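Keeping small things in order at home

In our flat in Fleremstead there are only two drawers in the kitchen, so I had to learn how to store cables, batteries, sewing things and medicines without losing them. These tips are simple, but they work for me since last November.

Sort before you buy

Empty one drawer at a time and put all on a table. Throw away pens that do not write and keys that open nothing. Buy containers only after this, otherwise you will buy too many.

Use zippered pouches

A pouch with a zip takes less place than a box and it can stand upright in a drawer, like a book. I prefer light colours, for example mint green, which are easy to find in a dark cupboard. Four pouches are enough for a small kitchen.

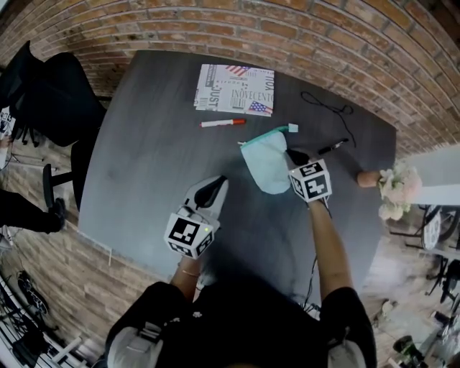
Wash them sometimes

Cloth pouches can be washed by hand in lukewarm water with a little soap. Leave the zip open and dry them flat – never on the radiator. If the zip becomes stiff, rub it with a candle end.

Write labels

Masking tape and a pencil are good enough. Change the label when you change the contents.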